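TEXTILES AND EVERYDAY MATERIALS
Handout 6: Cotton knits, weight and shrinkage
November 19, 2019

Please read this handout before the practical. Bring a ruler and your notes on yarn twist from April, we will need them again.

1. Fabric weight
Weight is given in grams per square meter. It says how much fiber is in the cloth, but it does not say how good the fiber is. A common mistake in last year's reports was to call every heavy fabric "strong". Please do not do this.

Our three test fabrics are:
Stidis, single jersey, 142 g
Hima, single jersey, 167 g
Kadarley, brushed fleece, 229 g

Single jersey has a smooth face and a back with small loops. When you cut it, the edge curls. A woven cloth of the same weight stays flat, and it stretches very little unless you pull it on the diagonal. 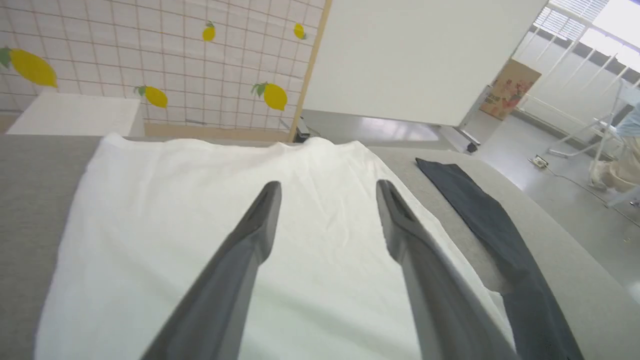

2. Why knits shrink
During knitting and finishing the loops are pulled long. The fabric keeps this tension until it meets water, heat and movement. Then the loops go back to a rounder shape, and the garment becomes shorter and often a little wider. This is called relaxation shrinkage. Most of it happens in the first washes.

Cotton also swells in water. The yarn gets thicker, so it needs more length to go around its neighbor – the cloth closes up. This effect is present in wovens too, but it is smaller there.

3. Measuring
Lay the sample flat without stretching it. Mark two points in the length and two in the width. Wash, dry, wait until the next class, and measure again.

Shrinkage (%) = (before – after) / before x 100

Samples from the Farías mill come with a printed width of 110 cm. Measure it yourself anyway, and write down which side of the selvage you started from.

4. Surface and weave
For the comparison part, look at the cloth under side light. In a plain weave you should find the threads crossing one over, one under. In a knit you see columns of small V shapes. 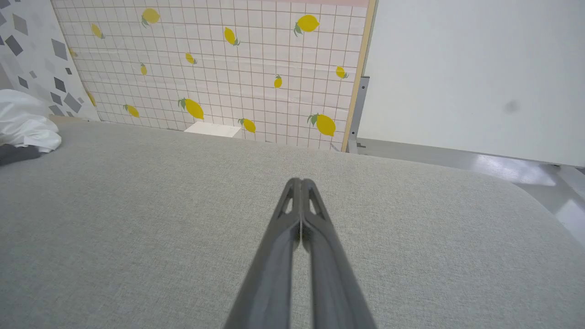
Fig. 2. Light gray fabric with a fine, mottled weave.

Exercise for next time: calculate length and width shrinkage for Stidis and Hima, and explain the difference in five or six sentences. Tables go on a separate page.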